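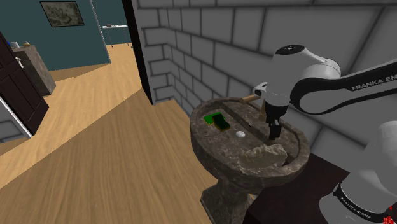
Figure 1. Simulated bathroom sink task with a Franka Emika arm.

Budness Sink Tasks: Equipment Planning Card

Purpose
Budness is a set of simulated episodes maintained by the Jasus laboratory. It is used to decide what hardware to buy before funds are committed.

Contents
2410 episodes of an arm working over a sink basin, each with a task label and a final status.

Budget use
The equipment plan covers 2 arms. Purchase requests must cite results from at least 50 episodes per task. Spare gripper fingers, mounting plates and safety fencing are budgeted on separate lines. Delivery from Duman may take up to 65 working days; orders for the next fiscal year close in October.

Limits
Simulation does not account for water damage, cleaning or repair costs. These figures are to be taken from the Purkedon cost sheet.

Access
Internal use only. Requests go to the equipment planning office.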